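Wrist view vs head view disagree about where the packet is - Ulow user forum, Perception and Planning

dmudaliar
Posts: 40

Two arms on one bench, one head camera, one camera on each wrist. The job is to put groceries in a basket, and for a fortnight it has mostly been a job of arguing with a point cloud.

I run segmentation on the head camera, get a pose for each item, then hand over to the wrist camera for the last stretch. Boxes and cartons are fine. Crisp-type packets are where my pose estimator goes to have a lie down. The wrapper is shiny, it creases, and the big letters bend with it, so features that matched beautifully on the reference scan match nothing once the fingers are round the end of the thing.

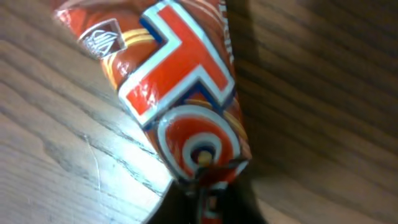 Last edited by dmudaliar, Jan 16, 2025, to fix the log path

Wrist view with the bottom end held. The estimator locks on to the T, loses interest in the O, and reports that the packet has rotated by a quarter turn. The planner believes every word and politely swings the wrist round to suit.

I'm on the stock Guvley matcher with 1,000 keypoints. Is anyone getting sensible poses off foil, or do I give up and track the gripper instead?

nasia_fan
Drop the keypoints. It's a glare problem. Half of your "features" are highlights, and they move when the camera does. Put a saturation mask in front of the matcher and throw away anything blown out before it votes.

J. Bergeron
Disagree, up to a point. Masking helps, but a bag isn't rigid and you're fitting a rigid pose to it. You could light it like a film set and still get nonsense. Once it's grasped you know where the fingers are from the joint encoders, so use that and let the wrist camera answer one question only: is there still a packet in there?

nasia_fan
And when it slips?

J. Bergeron
Then the answer to the one question is no, and you go back to the head camera. I did say it was one question.

dmudaliar
Fair. Masked run first, as it was five lines of Python. The quarter turns went away. In their place I now have the estimator saying nothing at all for 5 frames at a time, and the planner treats silence as consent. So that's a second bug, and this one is mine.

Jocelyn, your way needs a decent pose before the grasp, and there the head camera does a better job than I'd given it credit for. With the packet flat on the wood the long axis comes out clean, even with a carton nearby in much the same orange.

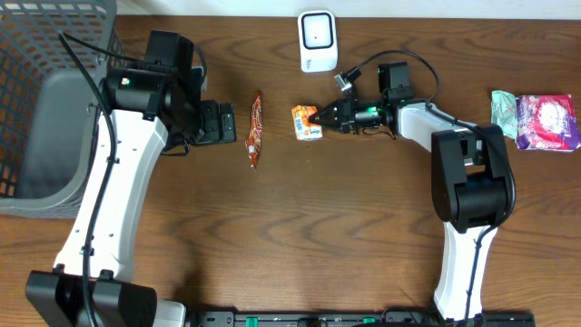 Head camera: packet between the left gripper and the carton, right gripper at the carton.

oldservo
Never mind the foil, what's your right arm up to? It's practically touching the carton. If both arms plan from the same snapshot, one of them is going to be working from old news.

dmudaliar
They share a snapshot and a lock. The arm that claims an item first gets it, and the other one has to plan round the claimed arm's swept volume. In practice the second arm spends a lot of time being considerate.

oldservo
So you've built one arm with a very expensive spectator.

dmudaliar
On bad days, yes.

J. Bergeron
Split the lock. Claim the item and the volume separately, and release the volume as the arm clears it. The Amaral planner has a hook for this. The docs call it "progressive release" and then never mention it again, so look in the tests folder.

nasia_fan
I'd still fix perception first. Faster arms with wrong poses are just wrong sooner. Also, your segmenter is going to merge that packet and the carton one day. Same colour family, small gap. Mine used to do it with two orange things and it planned a grasp on the middle of the gap with great confidence.

dmudaliar
Mine did that in the first week. I split on depth edges now and it holds, unless the packet is lying very flat, when there's hardly any depth to split on.

Plan so far: head camera for the pre-grasp pose, encoders after that, wrist camera demoted to yes or no, and silence means stop. I'll try the split lock on a branch and post the timings here.

J. Bergeron
Log the frames where the wrist camera says nothing, too. You'll want them when you come to set the threshold.

nasia_fan
And keep the mask on!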